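Rear dampers for hillclimb car — rebuild or replace?

illey_sprinter
Posted 7:42 pm

Car is back from the corner weighting and the left rear damper is weeping again. It was rebuilt over the winter and has done 366 miles since, nearly all of it on the road to and from events. Dondness is in August and I would like to have it sorted before then.

Choice is another rebuild or a new set of 4. The rears are the older Foda type with the separate canister. Anyone running the newer ones?

gmenon
Posted 8:05 pm

Which seal kit did they use? There were two, and the early one didn't like heat. Mine went the same way at Ban, second timed run, oil all down the spring.

I'd rebuild. A new set is a lot of money for a car that does a handful of weekends.

— Gopinath Menon, class B

illey_sprinter
Posted 8:11 pm

No idea on the kit, the invoice only says "seals and oil". I'll ring them in the morning.

paddock_left
Posted 8:30 pm

Disagree with Gopinath. If it has failed once after a rebuild the shaft is probably marked, and you can put whatever seal you like on it. Run a fingernail down the chrome. If it catches, bin it.

Jin-sol Woo
Posted 9:16 pm

I went through this last year. Paid for 2 rebuilds on the same corner before anyone measured the shaft, and it was bent. New shaft and it has been dry ever since. So I'm halfway between the two of you — ask for the shaft to be checked before you spend on anything else.

Also check the spring rate if you are changing things. I came down to 421 lb at the rear and the car is much better off the line at Illey.

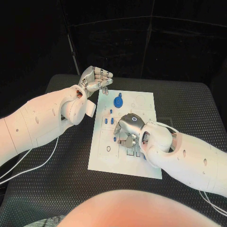 White arms and the board, one hand up.

gmenon
Posted 9:28 pm

421 is soft for that car, Jin-sol. Does it not sit down on the exit of the hairpin? I tried going softer and lost all the front end.

Jin-sol Woo
Posted 9:40 pm

A bit, yes. I put two clicks of rebound on and left it. Times were better so I stopped fiddling.

paddock_left
Posted 9:52 pm

Times were better because the track was dry. You can't judge springs on that.

illey_sprinter
Posted 10:20 pm

Leaving springs alone for now. Just had the wheel off, and there is a mark on the chrome about an inch below the seal. Nail catches on it. I'll get a price for a shaft and post it up here.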